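Week 6: Learning from hand-held gripper demonstrations
Notes by Érica Tavares. Read before the tutorial.

6.1 Where the data comes from

Last week we looked at teleoperation, where a person drives the real arm. In the hand-held approach the arm is left out. The demonstrator holds a gripper with a camera mounted on it and does the task directly. What gets recorded is wrist-view video, the gripper's pose over time and the opening width of the fingers. The policy is trained on these and later run on an arm fitted with matching fingers.

6.2 The Bittencourt comparison

Mendonça and Bezerra collected 300 demonstrations of a plate-sorting task in 6 kitchens, then trained the same network on three subsets:

(a) all 300, one kitchen
(b) 40 from each kitchen
(c) all kitchens, with patterned plates removed

Set (b) is smaller than (a) but did better in kitchens outside the training data. Set (c) did well on plain crockery and poorly on anything with a printed rim. The authors put this down to the policy using the rim line to choose a grasp point. I find that plausible, but they didn't test it separately.

6.3 Two-handed grasping

A plate lying flat is hard for a parallel gripper. The rim sits close to the counter and there is little clearance for the lower finger. With two grippers, one can press or steady the plate while the other pinches the rim. 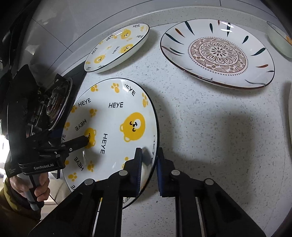
For training, the two streams have to share a clock and a coordinate frame. A timing offset between left and right teaches the policy to pinch before the plate is steadied. Check the offset at the start of every recording session and write it in the log.

6.4 For the tutorial

Work out the action vector for two grippers, using position, rotation and finger width for each. State which rotation representation you chose. Ivone Pacheco will go through the calibration exercise, so bring your results from Week 5.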